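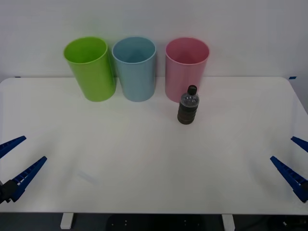
Plastic cups at the back of a white table, the lime green one at the left end.

Search the archive Search Advanced Sort by date Sort by thread

Re: [home-languages] She understands everything but answers in English
Irén Vass, October

Dear Elias, dear all,

I read your message two evenings ago and I did not want to answer quickly. I leave most of it quoted here, so the people who joined the list this month can follow.

Elias Tannous wrote:
> Our daughter is six. I have spoken Arabic to her from the first
> day, my wife speaks English, and they speak English together
> when I am at work. Until kindergarten she answered me in Arabic,
> with mistakes, but a lot of it. Now she understands me
> completely and every answer is in English.
>
> If I say "say it in Arabic" she becomes silent or she leaves
> the room. If I pretend I did not understand, she says "yes you
> did, Baba," and she is right. My mother calls every evening and
> the calls get shorter because there is nothing they can say to
> each other after hello and what did you eat.
>
> We are 40 minutes from the nearest Saturday school and it
> teaches reading in the formal language, which is not what we
> speak at home. Did anybody here get the speaking back after it
> stopped? Or should I accept that she will be a listener?
>
> Elias

First I want to say that a listener is a real thing to be. My son Ernő (he carries my mother's family name, Takács, this is a long story with papers) was a listener from kindergarten until the second summer after. I was ashamed of it in front of my relatives, and I regret the shame more than I regret the English. He heard me apologize for him on the telephone. A child who understands every word understands also this.

For your question, yes, in our house the speaking came back. It did not come back complete. He is 11 now and he speaks Hungarian to me in the car, in the kitchen, and when he wants money. About school and about computer games he speaks English and I answer in Hungarian, and we both are used to it.

I will write what we did, and please take it as one family only.

I stopped asking him to "say it in Hungarian." It was the hardest for me. When he spoke English I repeated the thing in Hungarian as a part of my own answer, without a teaching voice. If he said "I can't find my other shoe," I said in Hungarian, "You can't find your other shoe? Look behind the door." So he had the sentence if he wanted it. Many weeks he did not want it.

Then we looked for moments when Hungarian was needed by somebody other than me. Your mother's calls are such a moment, but I think "tell Grandma something" is too big for a child who is unsure. My aunt, Gizella Kiss, was a cook in a school before she retired, and she began to do a thing on the calls that I did not ask her for. She gave him orders. She was making noodles and she said, now you be my helper, tell me when the water jumps. Later they turned it around and he gave the orders to her. An order is short. You do not need good grammar for it and you see at once if the other person understood. He liked very much that an old lady must do what he says.

From this came our table games. For those who do not have Hungarian: we have three different endings or words for most of the positions. In the cup is "a pohárban," into the cup is "a pohárba," out of the cup is "a pohárból." Beside it, to beside it and from beside it are again three words. English-speaking children do not hear why this would be necessary. I could explain it all day with no result. But if I hide a button and he must tell me where to move my hand, he needs the right ending or my hand goes to the wrong place. I was a very obedient hand. We played with cups, matchboxes, slippers, whatever was there. Left and right also, and I learned that he did not know left and right well in English either, so this was not a problem of Hungarian at all!

I think it would work the same in your Arabic, Elias, even if the grammar makes other difficulties. You will know which small words she has lost. With Ernő it was the endings and the plural. After a number we use the singular, "három pohár," and he said "három poharak" because English told him so. I let it go for a long time. Only my aunt corrected it, and from her he accepted it.

About materials. Fernanda Macedo wrote here in the summer that she bought the Durkari picture cards for Portuguese, and I have borrowed her second set, which has no words on it. I find them good for a child who already understands a lot, less good for a beginner, because there is too much happening on each card. The stories from Bolano we did not like. The translations are stiff, and Ernő noticed that nobody's grandmother speaks so. I paid for the first 6 books and stopped there. If somebody wants them, they cost only the postage.

For recorded speech we use old radio tales which my cousin copied for us, and I do not know anything similar in Lebanese Arabic, but I suppose others here know.

About the Saturday school I have a mixed opinion. Ours is in Rurness, it is called Bárány after the sheep in a nursery rhyme, and the drive is long. The reading lessons gave him not much in the first year. What he got was the yard. There were other children who also answered in English, and when he saw them, he was no longer the strange one. If your school has some hour for play, maybe ask to go only for this. With us the teacher allowed it for a whole autumn. I was afraid to ask and it took her one minute to say yes.

And one thing that did not work, so you do not lose time on it. I made a chart, with a star for each Hungarian sentence, and a present at 100 stars. He collected them very quickly by saying "the cat is big," "the cat is small," "the cat is big" until supper. Then he got his present and there was no Hungarian until spring. My husband still says "the cat is big" when I have an idea.

What your daughter said to you, "yes you did, Baba," I would take as good news. She uses your word for you inside her English. I would keep talking to her in all the Arabic you have, long sentences too, gossip, what you think about the neighbors. I made the mistake that I made my Hungarian smaller to fit what he could say, and for a time he heard from me only food and clothes.

Please write how the calls go with your mother. If she cooks, begin there.

With greetings,
Irén

P.S. To the person who asked me in private about the dictionary: I have not forgotten, it is at my sister's house and she is looking.

Comments

Fernanda Macedo, 9:14 pm
Irén, keep the cards as long as you need. My younger one does the orders game with his godfather in Porto now, mostly to make him stand on one leg. I agree about the crowded cards. We cover half with a sheet of paper.

Elias Tannous, 10:40 pm
Thank you for this. I read the part about the telephone twice. I have apologized for her in the same way and I will stop. My mother does cook, and she loves to be asked how. I will write again after a few calls. The Saturday school has a music hour, so I will ask about that.

Gizella Kiss, 7:05 am
My niece translated this page for me and she types what I say. It was not noodles, it was dumplings. Kisses to the little girl.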